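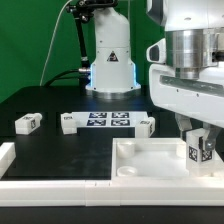

Search tickets Enter ticket no. or keyword Go

Ticket 209: Arm will not put things away
Queue: Prirnthorpe bench, tidying jobs
Opened by: bench owner
Priority: was High, now Medium, heading for Philosophical
Status: Open

Problem as reported

Wiltov job "clear the table" runs to the end and reports success. Table is not clear. The job is meant to pick up each marked cube and set it down in the tray, which is the nearest thing we have to a kitchen drawer. On the February run sheet we did 200 attempts and the log claims 200 successes. A person with a pencil claims 163. I side with the pencil.

The wider question on this queue, for anyone new, is whether a machine can be handed a dull household or shop-floor chore and left alone with it. Putting small objects in a shallow box was chosen as the easy one.

Entry 1, morning

Read the log before touching anything. Every failed attempt has a clean pick, a clean lift, and then a "placed" line with the fingers reporting a width slightly bigger than a cube. So it opened a little, called that a release, and went home with the cube still in hand. I have had houseguests clear a table this way.

Restarted the Achari planner. No change. Restarted it again out of spite.

Entry 2, before lunch

Checked the release setting. Somebody (me, according to the change history) had set the opening to a hair over cube width to save time between picks. Widened it to full travel. Ran the job by hand, one step at a time.

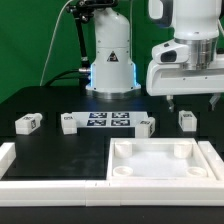
Full travel fixes the release and brings its own trouble, because an open gripper takes up a lot of room and the tray has walls. The planner checks the cube against those walls when it goes in. It does not check the open fingers on the way out. With the fingers spread wide over the bare table there is room to spare on every side, and nothing there to hit except the next cube. The tray is another matter, with a raised rim all the way around and four round fittings standing in it, one near each corner, two of them taller than the others. A person reaching into a drawer full of mugs does all this without a thought, usually while talking.

Added the tray walls and the fittings to the list of things not to hit. Planner now refuses to enter the tray at all. Zero collisions, zero cubes. Technically our safest build.

Entry 3, afternoon

Moved the drop point toward the middle of the tray and told the fingers to open in two stages: a little, then lift, then the rest. Planner agreed to this after a long think. Ran 7 attempts by hand. All 7 cubes let go of and left in the tray. Did not celebrate.

Then let it run on its own and it stopped with "marker lost, finger." The tracker wants to see the tag on the finger before it trusts where the finger is, which is sensible, and when it can't read the tag it waits forever, which is less so. Pulled up the wrist view.

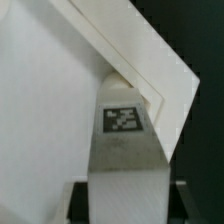
Wrist view: finger tag, slightly soft, with the smudged band below it.

The tag is all there as far as I can tell by eye, but the edges of the blocks are mushy. Things tried, in order:

- Wiped the finger with a dry cloth. Error came back.
- Wiped the wrist lens. Error came less often, or I was in a better mood.
- Raised the tracker timeout and had it back the arm off and look again instead of standing there. Error still shows up, job carries on.

The last one is a workaround and I would like it written down as such. It is also what I do when I can't find my glasses.

Entry 4, end of day

Current settings saved on the Prirnthorpe bench as "tidy, two stage." Old settings kept under "do not use," so expect someone to use them.

Still to do:

- Make "placed" mean placed. The job should look at the tray before it congratulates itself.
- Reprint the finger tag and see whether the error goes away for good.
- Try a cube that starts on its side. The planner picks these up fine but sets them down however it likes.
- Ask Trukus whether the tracker timeout can be set per job.

As for the wider question: one easy chore, one day, one adult in constant attendance. I could have put the cubes away myself at Entry 1. Leaving this open until the pencil and the log agree — at which point I will open a new ticket about the log.

Comments (4)

benchside: Had the same release problem on the bolt sorting job. Full travel fixed it. Then we ran out of bin.

second_shift: Please don't raise the timeout for everyone. The label job depends on it failing fast.

Ticket owner: It's only raised on this bench. Added to the notes.

mopandbucket: When does it do dishes?

Related tickets

Towel folding job finishes holding towel
Wiltov reports success with power off
Achari planner: long pause before short moves
Trukus tracker loses tag near shiny parts
Request: second cloth for wiping lenses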